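Chore robots (household and light shop work)

From Wulbridge Open Reference. Last edited 24/05/2025

Chore robots are machines meant to do ordinary jobs in homes and small shops: picking up, sorting, folding, wiping, loading. Distinct from single-job appliances such as robot vacuums and dishwashers. As of this edit, no general-purpose model does a full set of chores unsupervised. Partial success only.

Current state

Picking up rigid objects of known shape: mostly solved at slow speed. Cups, boxes, blocks. Soft or floppy objects are harder. Cloth changes shape when touched, straps snag, and a grip that worked on one item may fail on the next. Two-arm setups help with folding but cost more and need more room.

Speed is the other complaint. The Proreck tidying trial, held in August, logged 1,821 pick attempts on mixed household items. Success on hard items was 3,000 points on the organizers' own scale, success on soft ones was far lower. The scale was never published and the figure is disputed. [citation needed]

Shop floors

Stocking and sorting see more use than home work. Shelves stay put, goods repeat, lighting is fixed. The Zirkunwood store pilot ran 2 arms on returned goods, with staff clearing jams by hand. Staff reported that bagged clothing caused most stopages.

Tidying tasks

Commonly used as a test becuase it mixes several skills: find the item, choose a grip, lift without dragging its neighbor, put it in the right place. Folded umbrellas are a fair example. Compact but not rigid, loose fabric, wrist straps that trail across the floor. Items lying side by side add to the trouble, as a gripper needs space for both fingers.

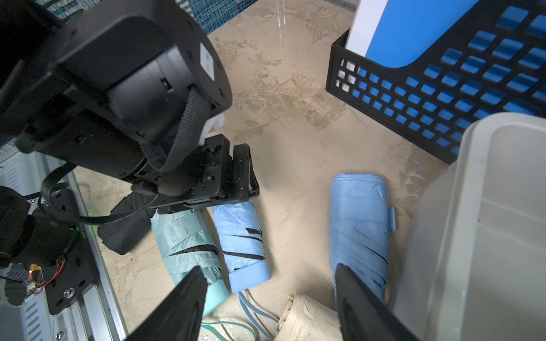 Gripper over folded compact umbrellas on a marble floor, with a translucent bin at right.

Costs and outlook

Pîrvu, a maker of low-cost arms, lists parts support for 70 months. Upkeep beyond that falls to the owner. Most home users still need to set up the room first, which takes up some of the time saved. Laundry, bed making and cooking remain at research stage.

See also: Grasping; Robot vacuum; Warehouse automation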